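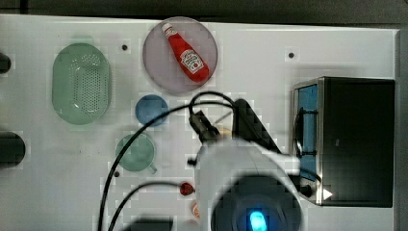
Danuta Wieczorek had been sanding floors for long enough that she could tell by the sound when the paper needed changing. She switched the machine off, and the front room of the Azar place went quiet except for the magpies on the fence.

"You've stopped," Mireille Akl called from the hallway.

"Paper's gone."

Mireille came to the door with the estimate folded in her hand. She had bought the house in February, from the last of the Azar family, and had been told there was hardwood under the carpet. There was. There was also black glue, a great many staples, and a patch near the fireplace where the boards ran the other way.

"What's that bit?" she asked.

"Somebody's fixed it. Different timber, too. See the colour?"

They both looked at it. The patch was two boards wide and as long as a door. The rest of the floor was a brownish red where the sander had been over it, but the patch had come up pale, nearly yellow.

"Can you stain it to match?"

"I can get it close. You'd still know."

Danuta fitted a new belt and knelt to pull a staple she had missed. The short board at the end of the patch moved under her knee. She pressed it again and it lifted a little at the other side.

"That's not nailed," she said.

She got the flat bar from her toolbox and eased it up. There was a joist, some grey dust and a tobacco tin. She handed the tin to Mireille, who took it over to the window to open it.

Inside was a receipt from Zamano Timber for 175 feet of flooring, marked paid, and a photo of a man in work boots standing in the same room with no floor in it at all. He was balanced on the joists with his arms out. On the back someone had written in pencil: Lurura, before the boards. He says he will be done by Tuesday.

"Who's Lurura?" said Danuta.

"It's the house. It used to be on the gate. The agent told me they took the sign down to sell."

"Was he done by Tuesday?"

"It doesn't say."

Danuta had a look at the photo herself. The fireplace was the same. He'd started from the far wall, going by the stack of boards, where she would have started from the hearth. She gave it back.

"I was going to put Kelletti tiles through here," Mireille said. "Before I saw the price."

"Cold on the feet, tiles."

"That's what my mother said."

Danuta swept out the gap with a hand brush. She had three more rooms to do and the edger was due back at the hire shop at five.

"Do you want this nailed down or left?" she asked.

Mireille put the receipt back in the tin, and then the photo. She held it for a while with the lid off. Then she found a pen in her jacket, wrote something on the back of the estimate, folded it small and put that in as well.

"Leave it loose," she said. "And don't stain it."

"You'll see it from the door."

"I know."

Danuta set the tin between the joists and pressed the board down over it. She put her earmuffs on and waited for Mireille to get clear of the cord.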